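Tuesday, open day, bench 2

Doors at 4, first group in early of course. Marcelle Aubert brought the Gredow people over before the rest, so no time for a dry run of the full table clear. Went straight in.

Setup as agreed last week: rack on the left, red tray middle, clear bin upper right, crumb mat under it. Cups and the white utensil go in the rack, wrapper goes in the bin, plate comes last, then the mat. Left arm does dishes, right arm does trash and mat. Both arms on the Dosel controller, not the old one. Remember to swap the label on the drawer, it still says old one.

Speed at 365 for visitors. Don't touch it — Brunet asked twice if it could go faster and I said no twice. Faster is fine for cups, bad for the plate.

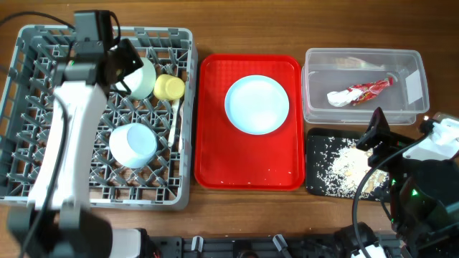
Things to fix before the Pustside visit in December:

Plate on the red tray. Rim is low and the jaws want to come in from the wrong side. Ran it 8 times over the afternoon, 2 bad grips, both on the near edge. Try turning the tray a quarter, or start the approach higher. Marcelle thinks it's the height offset. I think it's the shine on the tray messing up depth. Test both, one at a time please!

Rice. Looks great to visitors, awful for us. It got into the rail and under the clips, had to vacuum between groups. Lentils next time? Or bigger crumbs. Check the right gripper for grains before anyone homes it.

Cable on the right arm needs a tie further back. Came close to the mat on the long reach. Left one ok.

Visitor questions, so we have answers ready: does it know what a cup is, what happens if you move the bin while its working (we let a kid do this, arm paused, good), how long did it take to teach. Gredow wanted to know about glass. Told them not yet. They also want the cycle log, Marcelle to send.

People stood too close on the left side. Tape line on the floor was under the table by the second group. Use the stand-up barrier, it's behind the Brunet crates.

Stop button got pressed once, by me, arm was fine, I just didnt like the sound. Turned out to be a loose screw on the table leg. Tightened.

Left to do: wash cups, save logs off the Dosel before it overwrites, refill crumb jar, order clips. Extension cord goes back to bench 4.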